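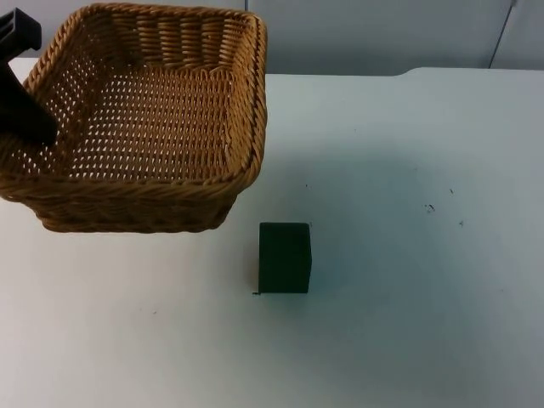 Chapter 5
Baskets and Other Good Intentions

Every household owns a basket that was bought to solve a problem. Within a week it holds batteries, a single glove and the takeout menu from Dundetti, and the problem has moved to the chair beside it.

This chapter takes the basket seriously as a piece of storage. We start with the woven, open-topped kind, square with rounded corners, because it sits well on a table and wastes less shelf than a round one. The small gaps in the weave let air through. They also let crumbs through, so lift it now and then and face what you find.

Before reading on, empty one basket at home and give yourself 15 minutes to put everything somewhere else. "Somewhere else" may not be another basket - most students try this. Keep the results for the Dijkstra sorting method in Section 5.2, where around five items usually turn out to have no owner at all.

Related chapters
Chapter 4: The Drawer You Don't Open
Chapter 6: Shelves, Udavance Style
Chapter 7: Labels and Who Reads Them

Reader comments

dultia_fan: Did the exercise. Found my spare key, lost the scissors.

MapleStreet: Is 5.2 meant for kids' rooms too? We have 1000 tiny bricks and one basket.

pb: Mine had crumbs from May.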